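News > Software > Robot learning

Rarnon 5 is out, and the flowers are finally behaving

June 19, 2026

Right, it's Friday, the release went up this morning and I've had far too much tea, so let me tell you what's in it.
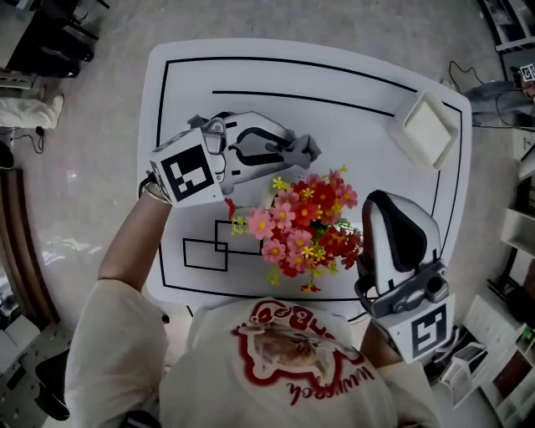 Rarnon, for anyone who has wandered in from elsewhere on the site, is our software for turning hand-held gripper recordings into something a robot arm can learn from. You pick things up and put them down with a gripper in each hand, the software works out where both grippers were the whole time, and at the far end you get a policy you can run on a pair of arms. Version 5 has been in testing since May and it's the first one where I haven't been tempted to hide when somebody asks how the tracking is doing.

The tracking is the big one, so I'll start there. Each gripper carries a cube with square black-and-white markers on it, and in version 4 we looked for those markers one picture at a time, as if every picture were the first one we'd ever seen. That's fine while you're waving your hands about over a bare desk. Start working close to something bushy, though, with one gripper tucked in low and the other pointing up at you, and you'd often be left with a single marker face to go on. A single square seen nearly flat-on has two likely tilts, and the old code would flip happily between them. On playback the gripper looked as though it was having a sneeze.

Samira Semaan rewrote that part from the ground up. Her version keeps both possible tilts alive for a short stretch and only drops one when the movement makes it silly (a human wrist can't turn over and back between two pictures, however much coffee is involved). It also knows the shape of the whole cube, so the moment a second face peeps into view it uses it. We ran it over our flower set, which is 695 recordings of people handling artificial bouquets with two grippers, and the old tracker had flipped at least once in 179 of them. The new one flipped in 18. I made her run it again and it was still 18! She was very patient with me.

Why flowers, people keep asking. Mostly they're horrible, and I mean that fondly. A block has a top and sides. A bunch of fake daisies has petals and stalks going every which way, bits stick out where you don't expect them, and if you push it in one place it moves in three others. Our perception code used to draw one neat box round the lot and call it an object, and then the planner would aim for the middle of the box, where there might be nothing worth gripping at all.

So that's the second change. Perception now hands the planner a rough map of where there's something firm enough to close on, and how sure it is about each bit. It doesn't try to name the parts. We did try naming them (stalk, leaf, bloom and so on) and lost most of a month to arguing over what a bud was. The map is coarser than I'd like around thin stems, and I'll come back to that further down.

Planning itself has had a tidy. The two hands used to be planned one after the other, with the second one fitting in around the first, and you could always tell. One arm would go about its business and the other would hang back like somebody waiting for the kettle. Both are now planned together, and there's a setting called "patience" that says how long one hand may wait for the other before it gives up and carries on. The default is fairly low. Grultmont, who've been testing early builds with us on packing jobs, run theirs much higher and swear by it, so do have a play.

A smaller thing that I'm daft about: the table setup tool. If you've got lines marked on your tabletop, Rarnon can now use them to work out where the table is. You click the corners of the big outline once, it finds the straight edges for itself, and it'll warn you later on if the camera has been knocked. It copes with rounded table corners too, which the first build very much did not. Smaller marked-out areas can be given names and used as start or finish places in a task, and they're allowed to overlap. Overlapping ones used to crash it. Sorry to everyone who found that out before we did.

There's also a new playback window, written by the folks at Meinecke and kindly passed on to us. It shows both gripper tracks with the opening and closing drawn underneath, and you can drag along and see exactly where the tracker was unsure, which comes up in orange. I've spent whole evenings in it. You start to recognise people by how they move their hands, which is a slightly odd feeling.

Now the grumbles. Thin stems, as promised: if a stem is on its own against a pale tabletop, the map sometimes misses it altogether and the planner goes for the nearest flower head. We know why and there's a fix half written. Joining two recordings together is still slow. And the Dorketti export is missing from this release, because the file layout changed on us late on and I didn't want to ship something that would quietly write the hands the wrong way round. It'll be in the next small update. If you depend on it, stay on version 4 for the moment, please.

Old recordings open straight away in version 5, but you'll need to re-track them to get any good from Samira's work. There's a button for doing the whole folder. Start it before you go home, keep a copy of the originals, and don't put the machine to sleep halfway through as I did on Tuesday.

One change to old settings files: the line that used to say "smooth" is now ignored. It was covering up tracker flips by rubbing them out, and it took a good deal of real hand movement with it. If your results look a bit livelier after the upgrade, it'll be that.

The download is in the usual place, the notes are in the same folder, and bug reports go to the tracker as before. If you're sending a recording along with one, a short clip with the wobble in it is plenty.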